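Wallpaper, again

So I have been thinking about wallpaper for three weeks now, and if you live with me you are very tired of it. My sister has started leaving the room when I get the sample book out. Fair enough.

It started with the downstairs hallway. We moved in thinking we'd paint it, because that's what you do, you paint things, and then in December I pulled off a loose corner near the stairs and there was older paper underneath, and under that some more, a brown stripe that had gone soft as felt. The house went up in 1867 and I think every single person who lived in it had opinions about that hallway. I got down to the plaster in one spot the size of a dinner plate and stood there with my scraper feeling like I'd been reading someone's mail.

Anyway! I wanted pattern after that. Paint felt a bit mean.

My friend Yanti Nasution (hi Yanti) hung her own paper in her dining room last year and she lent me her pasting table, her good brush and a lot of advice, most of which I ignored on the first strip and followed on the second. Her main thing is that you buy one roll more than the calculator tells you to. I did the math for our hallway and came out at seven rolls, bought seven, and then found out about pattern repeat. If your repeat is big you throw away a shocking amount of paper lining up the next strip. Eight rolls. She was very nice about it.

I went back and forth on leaves for ages. Leaves are everywhere, I know. There was a palm print in the dentist's bathroom when I was a kid and I used to try to find the spot where it started over, and I never could, and I think I've wanted a leafy wall ever since. Big leaves, too. The small sprigs look sweet in the book and then you stand back ten feet and it reads as gray fuzz.

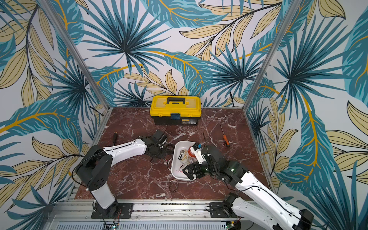
The other thing with a large print is the corners. Our hallway has five of them and not one is straight, so a leaf that leaves one wall at shoulder height has to come back in on the next wall at shoulder height, and meanwhile the corner itself is leaning like it's had a drink. What you're supposed to do is cut the strip so that only a little bit wraps around, then hang the offcut separately with a fresh plumb line. I hated this. I did it three times on the corner by the coat hooks and the third one is okay if you don't look at the bottom.

Paste-the-wall paper, by the way, is so much easier than the kind you have to soak and fold up and carry around like a wet baby. I used the old kind for the closet under the stairs, to practice, and I had paste in my eyebrows.

Money, since my aunt asked. The paper was $60 a roll on sale, plus lining paper, plus filler, plus the steamer rental, and I'm at a little under $700 if I don't count the lamp. I'm not counting the lamp.

What's left is the stretch above the stairs, where the ceiling goes up and I'd need to stand on a plank between two ladders. I've watched four videos about it and each one made me feel worse. Yanti says she'll hold the bottom of the strip but she's not going up there, and I respect that. There's a guy who did the ceilings next door who might come on Friday and have a look. If he says no, I guess the top half stays bare plaster till spring and I'll hang a big picture over the join.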